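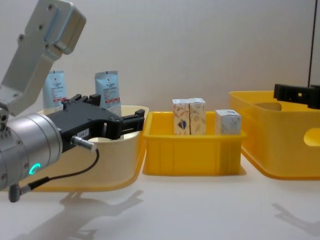

Abb. 1: Zweiarmiger Aufbau mit Tuben, Faltschachteln und Behältern

Skript Greiftechnik, Teil 2: Regeln am gemeinsamen Arbeitsraum
Konrad Thaler, Vanderleia Bastos

2.1 Arbeitsraum

Überlappen sich die Reichweiten zweier Arme, ist jede Zone über den Behältern einem Arm zuzuweisen. Die Freigabe erfolgt über die Steuerung - Sichtkontrolle genügt nicht. Leitungen am Greifer sind mit Zugentlastung zu führen.

2.2 Greifen flexibler Tuben

Die Greifkraft wird je Artikel festgelegt und im Prüfblatt Vellis eingetragen. Beim Halten ist der Data-Matrix-Code auf der Rückseite freizuhalten; die Backe setzt unterhalb des roten Banners an. Im Versuch Tillinano wurden 946 Griffe protokolliert, etwa 78 davon mit verdecktem Code.

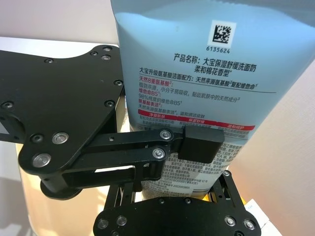 2.3 Protokoll

Einzutragen sind Artikel, Greifkraft, Backentyp und Abbruchgrund. Abgabe im Dezember.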